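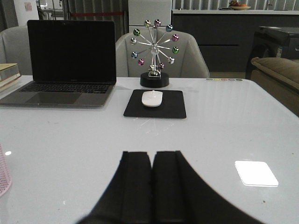 Scoring a placement policy sounds like the easy part. You train the thing, you run the thing, you write down a number. Then you discover that your number depends on who was holding the clipboard, and whether they'd had lunch. The task in this tutorial is putting a pen in a cup, and we run it on an ordinary desk instead of a bare bench, because a bare bench flatters everybody. A chrome Ferris wheel with shiny colored balls, a glossy white table and a laptop with a black screen give a wrist camera plenty to be wrong about. If your policy only works on matte gray felt, you have a policy for matte gray felt.

What you need before you start: a trained policy, a wrist camera, one fixed camera that can see the cup, and the Clumo logger (or anything else that stamps both streams with the same clock). We trained ours on 343 demonstrations. You can get by with fewer if you are patient and don't have a deadline.

Step 1. Write down what counts as success
Do this before the first run. Ours reads: the lower end of the pen is inside the rim, the fingers are open, and the cup is upright. Our first version left out the part about the cup. Drellulex, which is what we named the policy during a long December, found that loophole in one afternoon and posted its best score ever.

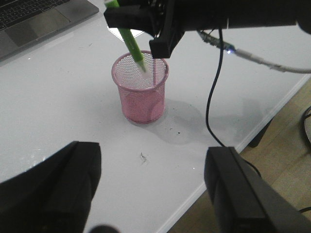 Step 2. Split the run into phases
We use 3: approach, insert, release. Label each one separately. A single pass/fail mark per run will tell you that something went wrong and leave you to guess the rest, and you will guess "lighting," because everyone does. In our logs most of the failures were in release. The pen went in fine, then came back out with the fingers, like a guest who can't quite leave the party.

Step 3. Label from the fixed camera
The wrist view is what the policy learns from, so it's tempting to score from it too. Don't. At close range the fingers hide the part you care about. Pull one still per run, taken right at release, and a second one a bit later when everything has stopped moving. Score the second. Keep the first for arguments.
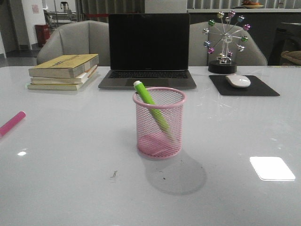

Fixed camera view: green marker in the mesh cup, lower barrel blurred. We don't score stills like this one.

Step 4. Have 2 people score everything
They shouldn't talk to each other until they're done. We scored 797 runs this way. Where the labels disagree, go back to the rule from Step 1 and fix its wording, then rescore the whole set. Yes, the whole set. Bring snacks.

Step 5. Report by phase
Give the success rate for each phase and the total, and say how many runs you threw out and why. The Privano script will make the table for you if you name your columns exactly the way it likes, including the capital R in Release.

Last updated April 26, 2020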